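粉の話だけで2時間 セバスティアンさんに聞く、ねじりパンの生地

パン屋さんに話を聞きに行くと、たいてい厨房の隅で立ち話になるんですが、今回は椅子が出てきました。しかもコーヒーつき！ 迎えてくれたのは「プルマウ(Prumau)」の店主、Sebastião Meireles(セバスティアン・メイレレス)さん。ポルトガル北部の育ちで、日本語はほぼ独学だそうです。2月の朝、仕込みが一段落した10時すぎにおじゃましました。

最初の質問は「どうして甘いパンばかりなんですか」。失礼な聞き方だったなと後で反省したものの、本人は大笑い。
「しょっぱいのは朝ごはんで自分が食べる。売るのは甘いの。祖母の家がそうだったから、ほかのやり方を知らないんです」
おばあさまのレシピ帳には分量がほとんど書いていなくて、「粉、手に入るだけ」なんて行もあるとか。それを今の形にするまで、試し焼きのノートに番号を振っていったら221番までいったそうです。見せてもらったら178番に大きなバツがついていて、横にポルトガル語でひとこと。訳してくださいとお願いしたら「それはちょっと」と断られました(笑)。

粉は2種類を混ぜていて、ベースはMilixという中力寄りのもの。夏は水を減らし、冬は生地をひと晩長く寝かせます。
「粉は袋ごとに性格が違うでしょう。月曜に開けた袋が、木曜にはもう違う顔をしてる。レシピを守るより、触ってから決めるほうが早いです」
私も家で焼くので、ここはうんうんとうなずきっぱなし。うちの生地がまとまらないのは性格の問題だったのか……いや、たぶん私の計量のせいです。

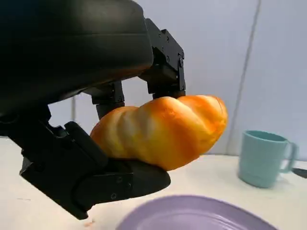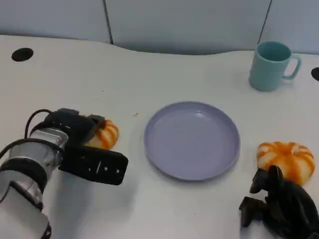

ねじりは3回まで

形の話になると、急に早口になりました。布巾を手に取って、くるくるっと実演してくれます。
「3回。4回やると中が詰まる。2回だと焼いてる間にほどけてきて、ただの棒になる」
ひも状に伸ばしたあと、すぐにねじらず少し休ませるのもコツだそうで、私はいつもここを飛ばしていました。帰ったらやろうとメモに丸をつけたら、のぞき込まれて「丸は二つつけて」と言われました。

オーブンはMacLeodの中古。下火が強くて、最初の一年は底ばかり焦がしていたそうです。天板を二枚重ねにしてやっと落ち着いた、と。買い替えないんですかと聞くと、
「もう癖を覚えちゃったからね。新しいのが来たら、また一年焦がすことになる」

そういえば、店の名前の由来をまだ書いていませんでした。プルマウは子どものころ飼っていた犬の名前。看板に犬の絵がないのは、描いてくれる人がまだ見つからないからで、我こそはという方はお店までどうぞ。

最後に、家で焼く人へのおすすめを聞いてみました。
「冷めてから食べること。みんな熱いうちに食べたがるけど、この生地は二時間たってからがおいしい。バターはつけてもいい。ジャムは、まあ、好きにしてください」
ジャムのところだけ声が小さくなったのを、私は聞き逃しませんでした。

お土産に二本いただいて、一本は帰りの電車を待つホームで食べてしまいました。二時間、待てませんでした。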